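Home | Boards | Kitchen | Small Spaces | Crafts | Search | Log in

Bristside Home Forum > Kitchen > Counters and Storage

What do you keep in the dead corner of your counter?

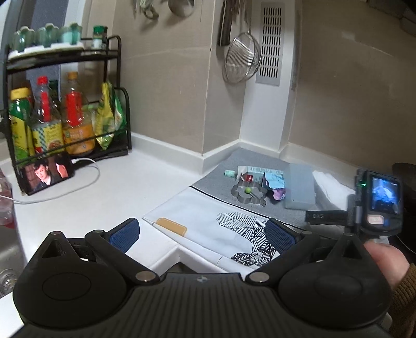

Our corner at the moment, felt mat at the back and the paper things in front.

Last updated: March 2022

jstaniforth wrote:
We have a white counter that turns a corner, and the corner has become the place where everything lands. The drawing is one of those geometric ones with the striped facets. It has been on the counter while I decide whether to color it in or hang it as is. Behind it is a gray felt mat with a flower-shaped cookie cutter and a little green ball on it.

I would like the corner to be useful. The landlord won't let us drill, so no wall shelf. We bake a fair amount and I draw in the evenings, and both of those happen on the same stretch of counter. What have other people done?

kelechi_e wrote:
Pick one job for it. Ours was mail, chargers, a fruit bowl and my daughter's homework, and none of it worked. Now it is baking only. Cutters, scale, rolling pin. Paper goes to the table.

I'd move the drawing first. One splash of oil and it's done for.

Osaze F wrote:
Disagree with moving the paper. If you draw in the kitchen you will keep drawing in the kitchen. Get a flat tray with a lip, put the paper and pencils on it, and lift the whole thing off when you need to roll dough. I use an old Skivholm tray and it slides in upright beside the microwave.

The felt mat is what I would lose. Felt and flour do not get along.

jstaniforth wrote:
The mat is there so metal things don't scratch the counter. I shake it out over the sink. Flour does get in, I'll admit that.

rakiya.a wrote:
Keep the mat but swap it for silicone on baking days. I have two Dimen ones, 14 inches wide, and they rinse off. Felt is fine under things that just sit there.

For cutters, a wide jar. I own 23 and they all fit in one, standing on end. Flat in a drawer they bend, the thin ones especially. Flowers are the worst, the petals get pushed in and then the dough sticks.

kelechi_e wrote:
A jar in the corner is one more thing to wipe around. A drawer with a tea towel in the bottom works. Mine haven't bent.

rakiya.a wrote:
Yours may be thicker. The cheap ones bend.

Constanza G wrote:
A turntable is the usual answer for corners and I still think it's the right one. You can't reach the back of a deep corner without leaning over everything in front. We got ours at Balogun and it has held up well – heavier than it looks, so it doesn't tip. Cutters in a jar on that, oils next to it, nothing else.

Osaze F wrote:
Turntables waste the actual corner. Round thing, square space. Measure first.

jstaniforth wrote:
I measured. There is room for a small one if the mat goes. I'm going to try the tray for the paper and a jar for the cutters, and leave the turntable until May when we have the budget for it. The drawing is getting hung up tonight with putty.

Reader comments (3)

pinehollow: The tray idea is good. I do the same with sewing.

mags_k: Putty pulled the paint off our wall. Try it on a hidden bit first.

t_orr: Would like to see it again once the jar is in.

Previous thread | Next thread | Back to Kitchen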